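Updated 14/12/2022

My kitchen in Orthorpe has one good outlet, one drawer that closes properly, and a counter I share with a toaster, a fruit bowl and whatever the mail brought. I've lived here 6 years and I've come to think that most kitchen trouble is really counter trouble. So these are the small habits I've settled into for cooking from a phone or tablet, keeping flour out of everything, and finding the recipe again in July when you last made it at Christmas. Take the ones that suit you and leave the rest!

## Before you start cooking

Read the recipe all the way to the bottom, even if you've made it before. I once got as far as the oven with a honey cake before I noticed the words "chill overnight," and we had toast for dessert.

Then turn up the screen time-out. On most phones it's under the display settings, and ten minutes is plenty for stirring a sauce. Put it back afterward or you'll wonder where your battery went – I forget every time, and my sister-in-law Aparecida Rangel has stopped answering when I complain.

If the recipe is on one of those long web pages with a story at the top (I know, I know, look who's talking), copy just the ingredients and the steps into a note. Make the letters big. You want to be able to read "1 tsp" from the stove without leaning over the steam.

## Where to put the phone

Flat on the counter is the worst place for it. Everything runs downhill to a phone, and you end up reading past your own elbow. Stand it up at the back, a good arm's length from the burners and well away from the sink, and on the side you don't chop on.

You don't have to buy a thing. A heavy mug works, and so does a toast rack or a bulldog clip with the handles folded back. Damian Fuchs down the street cut a slot in a scrap of oak and rubbed it with oil, and it's handsome enough that I've dropped hints. Whatever you use, try it with the case on. A case adds more thickness than you'd think, and a slot that fits the bare phone will pinch or tip once it's dressed.
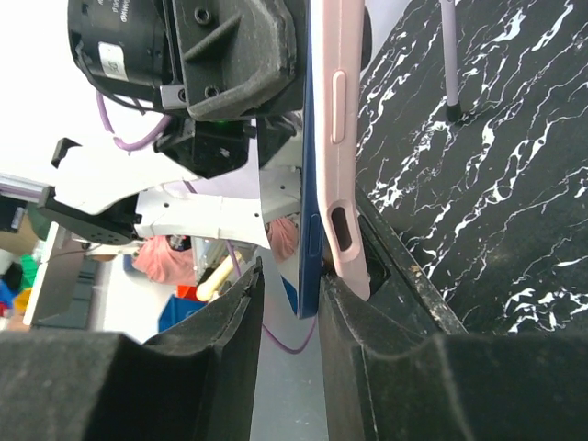

## Flour, grease and sticky fingers

Flour gets into the seam between a case and a phone and sits there quite happily for months. Once in a while, slip the case off and go around the inside with a dry, soft paintbrush, the kind children use for watercolors. Plain silicone and plastic cases can be washed in warm water with a drop of dish soap, as long as the phone is out of them, and then left on a towel until they're completely dry. I leave mine overnight.

The stand wants a wipe too. Dust and sugar settle along the top edges and turn to glue the first time you fry an onion.

For the screen, a barely damp microfiber cloth is all I use. Keep kitchen spray off it altogether. While you're cooking, keep a second cloth tucked in your apron for your hands, and try scrolling with a knuckle – it feels silly for a day or two and then you'll do it everywhere.

## Finding it again

I write the keepers on cards. I know that sounds old-fashioned with a phone standing right there, but a card doesn't mind butter. Mine have the name at the top, the oven setting in red, and a line at the bottom for whatever went wrong. "Too salty, used the big spoon." "Needs 55 minutes in our oven." You'll be grateful for those notes later.

For anything that stays on the phone, I put the main ingredient first in the title, so it's "Leeks, creamed" and "Plums, baked." It keeps the whole list in an order I can follow when I'm hungry and the leeks are already out on the board.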